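Why Do Rooms Echo?

Clap your hands in an empty room and you may hear the sound ring for a moment after your hands have stopped. Do the same thing in a bedroom full of blankets and the clap ends almost at once. The clap is the same. The difference is in what the sound hits.

What is sound?

Sound is a kind of shaking. When you clap, the air between your hands gets squeezed and pushes on the air next to it. That air pushes on the air next to it, and the push travels outward in all directions. When it reaches your ear, it shakes your eardrum, and your brain hears a clap.

Sound moves through air very fast. It goes more than 300 meters in one second. In a small bedroom it reaches the far wall before you have time to blink.

What happens at the wall?

Hard, smooth things send most of the sound back. Plaster, glass, tile and stone all do this. The sound bounces off, crosses the room, and bounces again. Each time it loses a little of its strength, until it is too quiet to hear.

Soft things work differently. A thick rug or a curtain is full of tiny spaces. Sound gets into those spaces and rubs against the threads, and this turns its energy into a very small amount of heat. Not much sound comes back out.

Echo or reverberation?

A true echo is a separate copy of a sound. You shout "hello" and a moment later you hear "hello" again. For this to happen, the wall or cliff has to be far away. In a small room the bounces come back so quickly that your brain mixes them together. That ringing, blurry sound is called reverberation (say it: ree-ver-buh-RAY-shun). Most people still call it an echo.
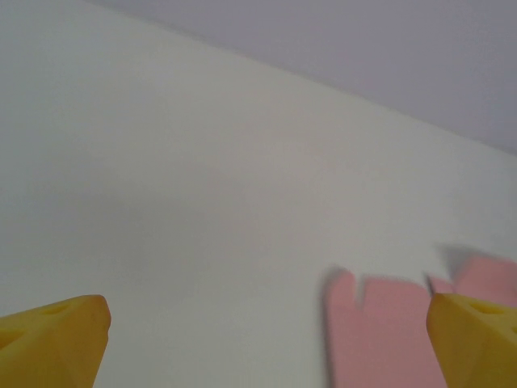
Ceilings count too. A high one gives sound farther to travel between bounces, so the ringing can last longer. The old grain hall in Cilthorpe has a stone ceiling, and singers there have to slow down so their words do not run together. The music school at Zallside hung 348 felt panels over its practice rooms one February, and now the students can hear each note clearly.

Try it yourself

You will need 2 large towels and a bathroom with a hard floor.

Stand in the bathroom, close the door and clap once. Listen until the sound is gone. Now hang up one towel and spread the other on the floor. Clap again. Does the sound stop sooner? Try singing a note both ways, too.

Words to know

Absorb: to soak up.
Reflect: to bounce back.
Reverberation: many bounces of sound heard close together.

Page updated 5/31/20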